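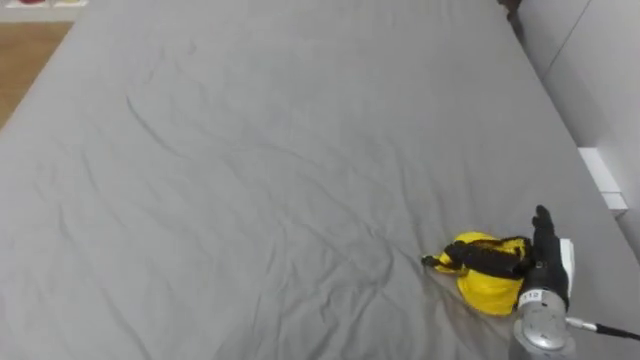
10/08/2022, bedroom corner, fitted sheets

Today I worked again on the grey fitted sheet. Wiroj asked why it never looks flat after we put it on, so I washed it at 30 degrees, dried it on the line and fitted it three times, each time starting from a different corner.

Starting at the wall side is better. The bed stands close to the white panels and there is little space for the arms, so if this side is left for last I pull too hard and the creases come across the middle. Soft wrinkles stay in any case – I think the cotton has become a bit too wide for the mattress. Femke measured the old one from Prata last month and it was 3 cm narrower.

Smoothing by hand from the centre takes roughly 5 minutes. Ironing on the bed I did not try, Hema is against it.

The yellow fabric thing still has to be put away and go back with the others.

To do: ask Lautaro for the second grey sheet, same size. Try sheet clips under the corners. Write the washing date on the label – we forget this always.

Derkis workshop notes | Contact: Hema Namboodiri | Back to top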